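Marville bench, gripper comparison: progress report
Grarmont small equipment fund
Jun 2, 2025

Short version: the hand-held pair is working, the comparison is a bit behind, money is fine. Details below, sorry for the fragments, wanted this in before the review.

Most bench time this period went to the tube task with the two hand-held grippers. White board down, wood rack on the left, same as in the plan.
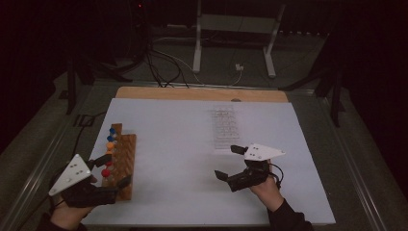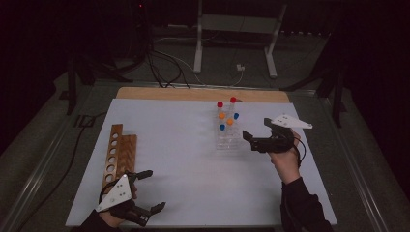
Tube task, Marville bench. Black hand-held grippers, one per hand; the clear rack is in the second picture.

Where we are

Two finger sets under comparison. Set A is the Rukmont stock finger. Set B is our own, longer, softer pad. Each gets the same task: move tubes from one rack to the other, one at a time, both directions.

Runs logged so far: 810. Usable after review: not all of them, final number comes with the next report. Main loss is tracking dropouts on the left hand when the wrist rolls too far in. We told operators to keep the plate facing up and that helped. Second loss is people starting before the recorder is ready. Dumb problem, fixed with a beep.

Set A: good on the caps, poor once the tube is down in a hole. Fingers touch the neighbors. Operators slow way down for the middle positions.

Set B: better in tight spots. Pads wear though. We swapped 14 pads so far and the glue is a pain. Looking at a clip-on version, drawing is done, no parts yet.

No winner called. Leaning B for the wood rack and A for everything else, wich is not the answer anybody wanted. Would like more runs before we say so in writing (I realize this is writing).

Controller side

Replay on the arm started late. The Rusu controller came with the wrong firmware and we lost time on that. Now running. First 30 replays done at reduced speed. Arm follows the path OK, closing is late, so it arrives at the tube and then sort of thinks about it. Could be the gripper driver, could be our timestamps. Checking timestamps first because its free.

Have not tried the second controller. Still in the box.

Cables

The right hand cable pulls when the operator reaches across. Complaints from everyone who has done a full session. Lighter cable ordered. Overhead routing is the other option but I'd rather not redo the stand now.

Spending

Under plan. Biggest item was the finger printing, then spare pads. Nothing charged for the firmware mess, the supplier covered it. I'd like to move the unused travel line over to pads and cables, please confirm thats allowed under the grant terms or send me the form.

Next

Finish set B runs on the wood rack.
Clip-on pads, first try.
Find the late close. Then full speed replay, 101 paths picked already.
Second controller out of the box.
Draft comparison table to you before the December meeting, full writeup after.

Needed from you: answer on the travel line, and whether the table should include cost per finger set. Easy to add now, annoying later.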